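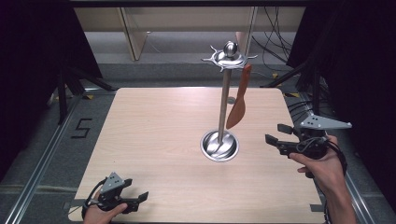
The Rule, the Comment Period, and Me

In April I read a proposed rule all the way to the end. It was 179 pages long and concerned the labeling and stability of small household goods, and I read it because I had told people at a dinner that I would. By the time I reached the appendix on definitions I had learned that "countertop" is defined, that "counter" is not, and that the state had spent two years getting to that point.

For those who don't follow our state's Office of Product Standards (congratulations), here is how it works. The office drafts a rule. The rule goes up for public comment for 50 days. Then the five members of the board vote on it, unless one of the seats is empty, in which case they tend to split evenly and go to lunch. One of the seats is empty. It has been empty since Aníbal Valente's term ran out, and the Senate in Dorham has been on the verge of confirming his replacement for so long that I have stopped picturing an actual person.

The nominee is Albertina Godinho. She spent a good part of her career at the county level in Niltbridge, where she ran the weights and measures desk, and as far as I can tell the main thing held against her is that she did the job. At her hearing one senator asked whether she had ever met a regulation she didn't like. She said the one about parking at the statehouse. I was for her from that moment on, which I realize is not a rigorous way to pick a board member.

Her nomination cleared the labor and commerce panel in the morning and by the middle of the afternoon it had been placed on hold. A hold, in our Senate, is a note. You write the note and hand it to the clerk, and the nominee goes into a drawer. You don't have to sign it where the public can see. Getting her out of the drawer takes a motion to discharge, and a motion to discharge takes three-fifths, and the majority has three-fifths only when everybody is healthy and the roads are clear.

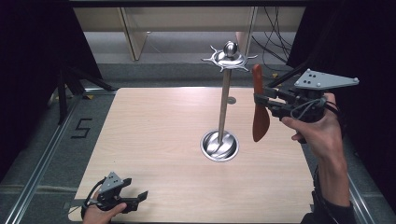 So can the board still pass the rule with a seat empty?

It can, if three of the four sitting members agree. They haven't agreed on anything bigger than the minutes since winter, so most people watching expect the rule to sit until Godinho is either confirmed or gives up and goes back to Niltbridge.

Meanwhile the comments pile up. The office received 4,000 of them, and you can read every one on its website if you have a patient computer. I have read more than I should have. A great many are the same letter with different names at the bottom, courtesy of Protness, a trade group that doesn't care for the rule and has put together a form that fills itself in. The other side has a form too, but theirs has a typo in the first sentence, so you can track it through the pile like a bird with a band on its leg.

Then there are the handwritten ones, scanned in crooked. One man objects to the rule, the office, the previous rule, and daylight saving time. A woman from Barros wrote four careful pages in favor and attached a receipt for a toaster. I would put either of them on the board tomorrow.

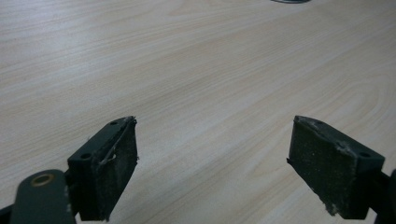
My own comment was two paragraphs. I asked that they define "counter," and I asked why a small firm should pay the same filing fee as a company with its own building in Dorham. The reply came by email within a minute, thanking me for my interest in boating safety. I wrote back to point out the mix-up and was thanked for that as well, again on the subject of boats.

I did try calling my senator's office about the hold. The young man who picked up was very pleasant and told me the senator believes strongly in the process. I asked which part. He said all of it. I asked whether she had written the note herself, and there was a pause — a long one, with typing in it — and he said he would be glad to take down my zip code.

The session has a few weeks left. If the discharge motion isn't filed before the budget comes over from the House, it won't be filed at all, and the nomination goes back to the governor, who will have to send it down again with a fresh cover letter. The panel would then hold another hearing, and I suppose somebody would ask about regulations again. I hope they've fixed the parking by then. I have been refreshing the Senate calendar with my coffee, and so far this morning it lists a resolution honoring the state's beekeepers and a correction to yesterday's calendar.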